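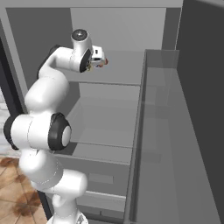

The Manard Practice Kitchen: how it works
A guide for readers aged 9 to 12
Jul 5, 2021

The Manard Practice Kitchen is a computer program. Schools and clubs use it to teach a robot arm to do small jobs, such as reaching into a cabinet. Everything in it is drawn by the computer: the arm, the shelves, the floor tiles. This kind of pretend world is called a simulation.

What is in the program?

A robot arm. It is white, with black rings at the joints. A joint is a place where the arm can bend or turn, like your elbow or wrist. At the end is a gripper, which is the robot's hand. It has orange-red fingertips.

A cabinet. It is tall and grey, with shelves and a drawer, and it has a glass panel at the side. The arm must reach inside without hitting a shelf edge or the glass.

A score page. This records each try and says whether the arm touched something it should not have.

How does the arm learn?

You set a goal, such as "move the gripper to the top shelf". The program then works out how far each joint must turn. If the arm bumps the cabinet, that try is marked as a miss and the next one starts from the beginning. A simple goal needs almost 2,000 tries. The computer runs them much faster than a real arm could move -- and a bump in a simulation breaks nothing.

What did our testers find?

Hawi Birhane and Tolera Adugna ran the program at Urnport library. Their arm reached the upper shelf safely for the first time on try 759. The drawer was harder. The handle is set into the front, so the gripper has to arrive at the right angle.

They also found two faults. The help pages use long words that are not explained, and the view cannot be turned while the arm is moving. Seyoum, the company that makes the program, plans to change the view in October.

What do you need?

A computer with 4 gigabytes of memory, and an adult to install the program. You do not need a real robot. One copy can be used by 2 people at a time.

Words to know

Gripper: the part of a robot that holds things.
Joint: a part that bends or turns.
Simulation: a pretend world made by a computer.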